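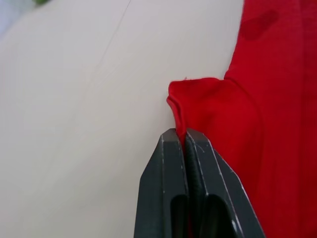 How do you fold a cloth that has elastic along one end?

Tuck the elastic end inward first so the edges come out more or less straight, then fold it in half and in half again like any flat piece. It will still puff up a little.

That was page one of the Momeck method. It went on for 198 pages. I read the first 19 on the bus and had already decided I didn't like the man who wrote it.

"You haven't given it a chance," Recep Çetinkaya said. He had bought the license for the whole shop. He wouldn't tell me what it cost, so I assumed it cost too much.

"It's folding," I said. "I've been folding since I was six."

"You've been folding badly since you were six."

Lolska sold secondhand clothes and household cloth, everything from baby hats to bedspreads. It came in by the sack and went out by the piece, and in between it was my problem. I had a long pale table against a white wall and I had two hands. As I understood the book, I was supposed to want something more than that. I was supposed to find the resting line of each item. According to the book, every cloth had one.

I picked up a big piece of red fabric from the pile and looked for its resting line.

"Well?" said Recep.

"It's red."

"Hold it by a corner. The corner tells you."

I held it by a corner. One edge curled over on itself, the way edges do after they've sat in a sack with a hundred other edges. I let go and it lay down however it liked, which was crooked. Recep wrote something in his notebook. I have worked for people who wrote things in notebooks before, and I have never once been shown the notebook.

The other thing he'd bought with the license was a visit. A man was coming on Wednesday to see how we were getting on. His name was Arvo Rissanen, and he had been folding the Momeck way, Recep told me, for years. He'd done the whole linen room at the Grorkalier hotel, 1000 sheets, and afterward the sheets had fit in half the space.

"Half of what?" I said.

"Half of the space they took before."

"But were they folded before, or were they in a heap? I could get a heap down to half. A dog could get a heap down to half by lying on it."

Recep said he would ask. I could tell he wouldn't.

Arvo Rissanen turned up at ten in a gray raincoat with a good button missing. I'd expected somebody smoother. He put a thermos on the windowsill, asked where he could wash his hands, and was gone so long that Recep went to see if he'd found the sink. When he came back he walked right past the shelves of finished work, which I had stayed late to straighten, and stopped at the table.

"These three," he said. "Do they live here?"

He meant the things at the back, by the wall. They'd come out of a sack that morning and I hadn't priced them, except for the apple, which was my lunch.

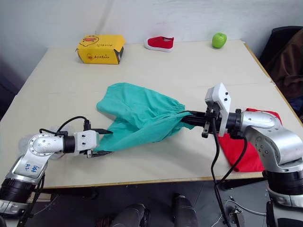

"The box says AtoBaby, or I think it does," I told him. "It's got a chick on it. The shoe came without its partner."

"And you keep one shoe?"

"The other one might be in the next sack."

"Is it ever?"

I had to think about that. In my time at Lolska I'd put aside maybe a dozen single shoes, and I had matched one pair, and that pair turned out to be two left feet. I didn't tell him this. I said it happened.

He nodded as if he believed me, and I didn't care for it. Then he asked for something difficult. Recep got there before I could and handed him the teal thing.

We'd been arguing over the teal thing since Monday's sacks. Recep had it down as a shirt. I had it down as a bag, on account of the elastic, though I'd have been hard put to say what anyone would carry in it. It was soft and greenish and wouldn't lie flat for either of us. If you pressed one side, the other side rose.

"What does the book say?" Arvo asked me.

"Tuck in the elastic. Find the resting line."

"And did you find it?"

"I don't think there is one," I said. "I think a person wrote that down because he had 200 pages to fill, and then he couldn't even get to 200."

Recep made a small noise in his throat. Arvo turned the cloth over, and over again, and spread it with the backs of his fingers. He tucked in the elastic. He folded it in half, then in half the other way, and set it down, and all three of us watched it open slowly like bread dough.

"Hm," he said.

He tried it from the other end. It came open faster.

"At the Grorkalier," I said, "was it a heap? Before?"

He poured himself coffee from the thermos. It took him a while to get the cup level.

"It was mostly a heap," he said.

Recep looked at his notebook but didn't open it.

I would like to say I enjoyed the rest of the morning more than I did. The trouble was that Arvo was quick. He did the whole towel shelf while he talked to us about parking, and I went over afterward and pulled towels out of the stack to see if they'd hold, and they held. I pulled one from the middle and the ones above came down square on the ones below. I looked for the trick. I refolded one my own way and laid it beside his, and mine was fatter. A towel is an easy case, of course. Anybody selling you a method will start with the towels.

"You could roll it," he said to me at the door, with his coat on. "The green one. I'd roll it and put a band around it."

"Is that in the book?"

"Arain has it. Different publisher."

Recep asked him how much the Arain book was, and I went back to the table and ate my apple. Then I rolled the teal thing up, got a rubber band from the drawer, and wrote out two price tags, one saying shirt and one saying bag.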